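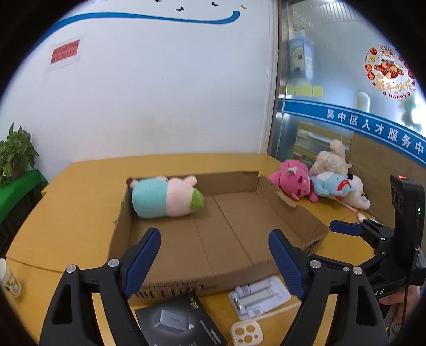
3/30/21
Workshop notebook, textile conservation and repair. Entry covers adhesive trials for the Wattimena loan.

The Wattimena banner was unrolled on the long bench at the start of the session and left flat under blotter for the morning. Condition agrees with the incoming report, with one addition: the lower hem has a second line of stitching in a heavier thread, missed at intake. It has been entered in the object file. The silk is split along the old fold lines, and the splits run farther toward the painted border than the report suggests.

Three support fabrics were tested: the silk crepeline from Plokum, the nylon net from Wemia, and the undyed cotton lawn from existing stock. Each was coated with the same adhesive mixture, left to dry overnight on release film, and bonded to scrap silk with the small heated spatula. All test strips are numbered and kept in the flat drawer.

Results. The crepeline took the adhesive evenly and could be lifted from the film without distortion. The net held more adhesive at the crossings than between them, and the bond was patchy in consequence. Cotton lawn gave the strongest bond but is too opaque for the painted areas. It may still be suitable behind the hem, where the reverse is not seen.

Peel tests were carried out by hand with the spring gauge. The gauge should be checked before any further readings are recorded, as it did not return to zero after the fourth strip. Readings taken after that point have been struck through in the log and are not to be quoted in the treatment proposal. 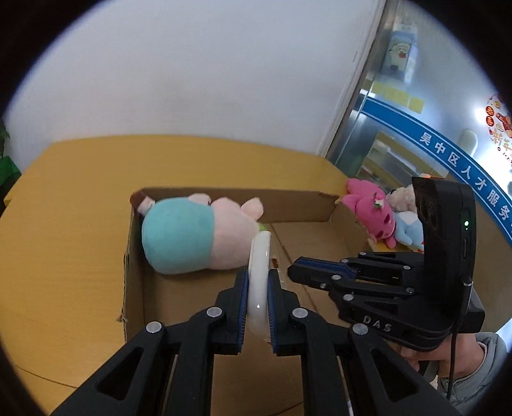

Dyeing. Crepeline for the red field was dyed in two baths, recipe 704 in the sample book. The first came out too brown against the original under daylight lamps. The second, with the yellow component reduced, is acceptable in the center of the field and slightly cold at the edges, where the original has faded most. A third bath is proposed for the edges only. Colleagues repeating the recipe should note that the page in the sample book gives the liquor ratio for wool. The silk ratio is penciled in the margin and is the one to use.

Materials. The remaining length of undyed crepeline is almost 3 meters, enough for the red field with little margin for error. A further order with Plokum is required before the reverse is begun. Release film is sufficient. Blotter is low. Order number 953 with Bakden remains open and should be followed up by whoever is next at the desk.

Environment. Relative humidity in the workroom was 40 percent when the banner was unrolled and rose slightly after the dye baths were heated. In future, dyeing and flat work on open silk are to be scheduled in separate sessions. The door to the wet area does not seal at the bottom and has been reported again.

Outstanding: third dye bath; gauge check; photographs of the second stitch line in raking light; revised estimate of hours to the lender. The banner is due back in June, and the mount has not yet been drawn. Measurements for the mount are to be taken from the object and not from the intake sheet, which gives the height without the hanging sleeve.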